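The suturing console at Droststead Surgical Center sits in a corner, ten feet from the operating table. When it came in, the staff had to agree on something they had never needed to talk about before, which was how to talk to each other.

"Everybody used to be at the table," says Giuliana Ñahui, who runs the surgical floor. "You handed over an instrument and you saw the hand that took it. Now the surgeon has her face in a viewer and her back to half the room."

The system is made up of arms, a camera and a console, plus a planning program from a small company called Bolteo. The program can suggest where the next stitch should go and, if the surgeon allows it, carry out parts of the motion by itself. At Droststead the surgeons have allowed it since October, for practice work on tissue in the training lab. In the operating room they still drive every stitch themselves.

The training lab is where most of the change has happened. Staff are asked to complete 65 closures there before they assist on a case. A closure means passing the needle, tying the knot, trimming the ends and moving down the incision to do it again. Two instruments share the job. One holds while the other pulls, and a long suture gives both of them something to get caught on.
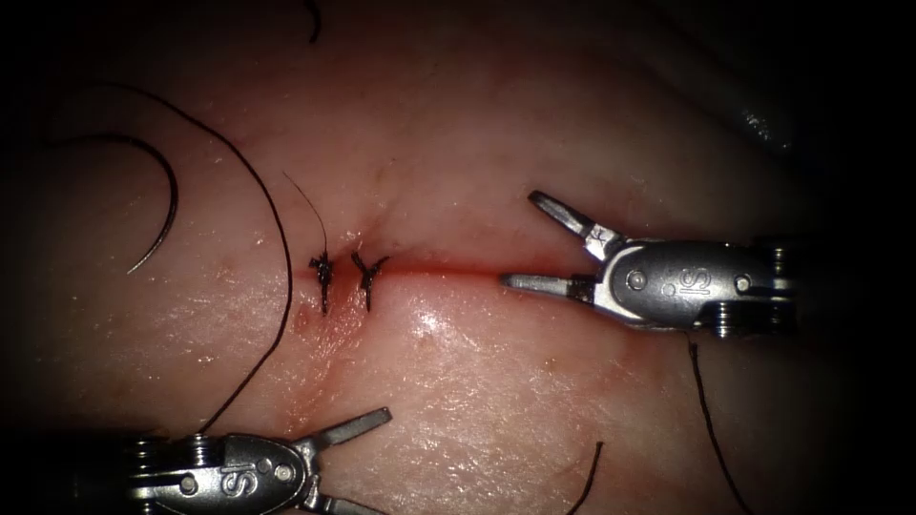

Loan Mai did her 65 last winter and was still not sure the lab had taught her what she needed. She said she could tell when the program placed a stitch well, but she could not always say why, and she worried that people who started after her would never have tied enough by hand to know a bad one.

Ñahui has heard that from others. The center now asks for 130 closures, half of them with the program switched off. The extra lab time comes out of the regular shift, and the schedule has been rewritten twice to make room for it.

Other jobs have moved too. Scrub techs spend less of a case passing instruments and more of it swapping them on the arms, watching for collisions and calling out what the surgeon can't see from the viewer. Kha Mạc, a tech for nine years, took the arm setup course in Kaltov and now teaches it to the evening crew. His pay grade went up one step. Two techs who did not want the course transferred to the outpatient side.

Cleaning takes longer than it did. The wristed instruments have small joints and cables, and sterile processing added a person to the late shift to keep up with them.

The center logged 243 console cases last year. Ñahui expects more this year and has asked for a second console, to be placed facing the table.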